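Skirum hand-held gripper set: review after a month of use

Posted Nov 1, 2023
Category: Data capture hardware
Firmware: as shipped, then the October update

The Skirum set is sold by Rurero as a pair of hand-held grippers, a harness, a backpack unit and a licence for the Cliselent recording software. We used several sets through October in the shared hall at Bai, mostly on short table-top tasks: picking up, opening, closing, putting back. The total was 1752 recorded episodes. Of these, 17 were lost to a single hardware fault, and most of this review is concerned with that fault. Readers who only want the verdict will find it at the end.

Build and handling

The body is grey plastic and larger than the product page suggests. Weight is carried well forward, and the wrist notices it by mid-afternoon. The ribbed grip strips are in sensible places and gave no trouble. Neither did the harness, once the shoulder straps had been set for each person. Rurero supplies no size markings on the straps, so they have to be set again every time a set changes hands.

The rubber pad is the best part of the design. The fine pattern on its inner surface holds smooth lids and thin card without much squeezing, and it cleans up with a damp cloth. Pads are pushed in and can be changed without tools. After a month ours show some polishing at the rim but no tearing.

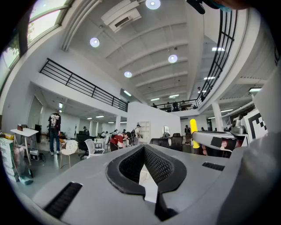
Textured pad and ribbed grip strips, with a second unit and its marker to the right.

Tracking depends on the square markers. In an open hall with daylight on one side and pendant lights overhead I expected glare to be a problem, and it was a small one. Cliselent reported short gaps when a marker was turned towards the windows, but it filled them and flagged them correctly in the log. I have no complaint about this part of the software.

The fault

On the first day of the second week, the right gripper of one set stopped reporting its opening width partway through an episode. The marker track carried on. The preview carried on. The width value simply stayed where it had been, and Cliselent continued to show a green status light. The operator finished the task, saved the episode and began the next one. The problem was found that evening during a routine check of the width plots, where a run of files showed a flat line from the moment of failure.

We took it for a one-off and restarted the unit, and it worked normally. It failed again two days later, and then a second set began to do the same. All the failures were on the right side.

The cause is mechanical. On the right gripper the signal runs through a small electronics box fixed to the side of the body, and the cables leave the box with no clamp or relief behind the plug. When the forearm is turned palm-up, the cable goes tight and pulls sideways on the connector. The plug doesn't come out. It tilts slightly, one contact opens, and the data stops while the power stays on. Letting the cable go slack usually closes the contact again, so by the time anyone looks at the unit there is nothing to see. I could reproduce it on the bench by holding the box still and pushing the plug to one side with a fingertip.

Two separate errors are involved, and the second is the more serious one. A connector that can be levered open is poor design but common enough. Software that repeats the last value it received and calls it healthy is a different matter. A model trained on those files would learn that the fingers stay still while an object is being lifted. Had the evening check not been part of our routine, the bad episodes would have gone into the set with the good ones.

Cables and the floor

The same cables are also a safety matter. They are long enough to hang from the grippers to the floor with the hands held at working height, and they lie in loops in front of the operator's feet. With several people working between tables and office chairs, a loop is easily caught by a castor or a shoe. In our third week an operator stepped back with a loop under one heel, stumbled and caught hold of a table. No injury, but the right gripper was dropped and its marker cube came away on one side and had to be refitted and calibrated again.
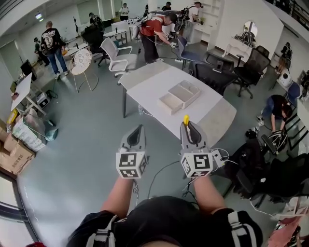

Both grippers held ready at the table. The electronics box is on the right unit; note the cable run down to the floor.

The manual gives this one sentence, advising the user to "keep the work area clear". In a shared space that is not enough. Cable clips on the harness would solve it for very little money, and there are no clips in the box.

What we did

— Tied each cable to the gripper body behind the plug, leaving a short slack loop between the tie and the box. No failures on those units afterwards.
— Took up the spare length with fabric tape and fixed it to the harness strap at the chest.
— Moved rolling chairs out of the space behind each operator before recording starts.
— Wrote a short script that rejects any episode where the width value does not change for four seconds while the marker is moving. It throws out a few good files, chiefly where someone carries an object slowly, and these are put back by hand.

Response from Rurero

The report was acknowledged the next morning. Support asked for the logs, agreed that the status light should not have been green, and sent the October firmware update. The update does fix the reporting: with the plug pushed over, Cliselent now shows amber and stops the episode. The connector itself is unchanged. Rurero offers a revised side box with a clamped lead for 480 euros per pair, and declined to supply it free of charge on the grounds that our units were "within specification". I disagree with that reading, and the matter is still open.

Documentation

Thin. The calibration section is accurate but assumes that the marker cube has never been removed. The spare parts list omits the pads. Error codes are explained in the software help but not in the printed manual, and the two use different names for the left and right units in several places.

Verdict

Handling and pads good, tracking good, software acceptable with the October update and not before it. The cable arrangement on the right unit is a fault and should be treated as one by anybody buying now. Budget for the revised box or tie the cable yourself before first use, and check the width plots every day until you trust them.

Set as supplied: not recommended for unattended file checking or for crowded rooms. Set with tied cables and current firmware: recommended, with the reservation about wrist load noted earlier. I will add a note here if Rurero changes its position on the side box.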